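Grasp planner keeps choosing the bag instead of the handles
Forum > Software > Perception & Planning
7 replies

zquezada
Posted 9:40 am

Hi all, I'm losing my mind a little over deformable stuff on our bimanual cell. We run Plillero for grasp proposals and Ciobanu for the motion side, two arms, one fixed camera. Rigid objects are fine. Give it a tote bag lying flat and the top scored grasps all land on the printed part of the canvas, where there is nothing to pinch. I want the handles!

I've retrained the handle segmenter twice. Last round was 956 labeled images, mostly bags, and it still goes soft on thin rope when the bag is tilted. Has anyone got this working without a depth camera on the wrist?

Setup for reference, with the left gripper over by the orange handles and the right one next to the edge of the bag:

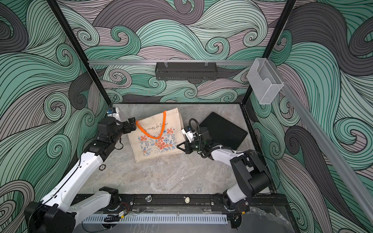 Reply 1
helge_braten
Posted 10:15 am

First thought, before you touch the segmenter again: those walls. All those thin parallel lines and swirls are going to chew up any feature matching you do across the whole view. Mask everything outside the floor polygon before it gets to Plillero. I did that on a patterned cell last September and my junk proposals went way down. Took me one afternoon, most of it spent looking for a config key that had been renamed.

Reply 2
imadf
Posted 10:32 am

Have to disagree with Helge. A busy background is good for you at training time, it stops the network from learning "anything that isn't gray is the object." If you mask it out you get a model that only works in a masked cell. I'd leave the walls in and look at the floor. Faint veining on a light surface plus a beige bag is low contrast, and that's where my mask edges always fall apart.

Reply 3
helge_braten
Posted 10:41 am

I said mask at inference, Imad. Train on whatever you like.

Reply 4
imadf
Posted 10:44 am

Then you've got a train/test mismatch and we're back to the same argument we had about the Ralel importer. Moving on :)

Reply 5
widad_akl
Posted 11:20 am

Can I ask a dumb question, are you scoring each arm separately? Plillero does that by default. Each arm picks its own best grasp and neither one knows about the other, so on a flat bag they both go for the fat middle part. There's a pair scoring option (pair_mode: joint) that penalizes grasps too close together. It's slow, we went from instant to 900 ms per plan, but for cloth and bags I wouldn't go back.

Also orange rope on beige canvas is a gift. Before you label one more picture, try a plain hue threshold and feed it in as a prior. Mine is maybe 20 lines of Python and it's ugly and I love it. You do have coral flowers in the print so you'll need to throw out blobs that aren't long and skinny.

Reply 6
samer_h
Posted 1:05 pm

+1 to joint scoring. One warning, if you're on the older Ciobanu the collision check treats the gripper as a box, and with both grippers that close to one bag it will reject nearly every pair. Log the rejections. I had 1,923 candidates in one run and 200 survived, and the ones it tossed were mostly fine when I stepped through them in the viewer. Swapping in a convex hull per finger fixed it for me. And add that black pad to the right of the bag as an obstacle, or at least check whether your planner thinks it's floor.

Reply 7
zquezada
Posted 4:50 pm

OK so! Widad, not dumb at all, pair_mode was off. Turned it on and added the hue prior, and the top pair is now one handle plus the right edge of the bag, which I can live with. The flowers did sneak in until I filtered by shape, just like you said.

Samer, I'm on the old Ciobanu and yes, boxes. Doing the finger hulls tomorrow. Does the hull go in the robot description or in the planner config? I see a field for it in both and the docs for Clurkedow (that's our wrapper) mention neither.

Haven't tried the floor mask yet, sorry Helge, it's on the list. I'll run it with and without so you two can keep fighting with data.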